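How to Set Up Shared Expense Tracking Without Paying for an App

I have now tried three budgeting apps that promised to end arguments over money, and I've gone back to a spreadsheet. Drunava was the prettiest. Zavico was the one my brother-in-law swore by. Both wanted my bank login before they would show me a single number, and both sorted the vet bill under "Entertainment." If yours works for you, keep it. What follows is for people who are tired of fixing somebody else's categories.

You need any spreadsheet program that lets two people edit the same file. Skip the templates. Most of the ones I downloaded had eleven tabs and a pie chart, and I have yet to meet a pie chart that changed what anyone spent on takeout.

Step 1. Make one sheet with five columns

Date, What, Amount, Who paid, Split. Leave it at that. You will be tempted to add a Category column. Wait a month. If you still miss it, put it in then.

In the Split column, type the share owed by the person who didn't pay, as a decimal. An even split is 0.5. Something that belongs entirely to the other person is 1. A gift is 0.

Step 2. Add the owed column

In F2, enter =C2*E2 and drag it down. A grocery run of 160 split evenly will show 80. If it shows 0, your Split cell is probably stored as text, so change the cell format to Number and retype it.

Step 3. Work out who owes whom

Pick two cells off to the right. For a household of Ana and Ben, the first one is:

=SUMIF(D:D,"Ana",F:F)

That is what Ben owes Ana. Do the same with "Ben" in the second cell, then subtract one from the other. Spelling has to match. "Ben" and "Benn" are two people as far as the spreadsheet cares, and the program won't warn you. A dropdown list in the Who paid column fixes this and takes a minute to set up under Data validation.

Step 4. Test it before you trust it

Enter two fake rows. Ana pays 258 at 0.5, Ben pays 160 at 0.5. You should get 129 and 80, with Ben owing Ana 49. If you don't, go back to Step 2. Delete the fake rows when you're done - I left mine in until November and overpaid.

Step 5. Settle up on a fixed date

Once a month is plenty. When the money has moved, copy the rows to a second sheet called Paid and clear them from the first. Some guides tell you to zero things out with a "settlement" row. I did that for a while and couldn't read my own file by the end.

What about big purchases?

A reader, Graça Moreira, wrote to ask how to handle a 4,000 roof repair paid off in pieces. Enter each payment on the day it is made and ignore the total. The total is a debt to the roofer, and it doesn't belong in a list of who paid for what.

What about receipts?

I keep them for anything with a warranty and throw out the rest. I've read claims that scanning every receipt saves a household hundreds a year. I'd like to see how that was measured.

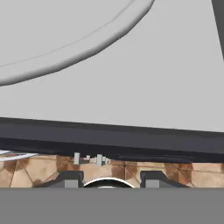

Pale gray curve on a light gray background (computer rendering)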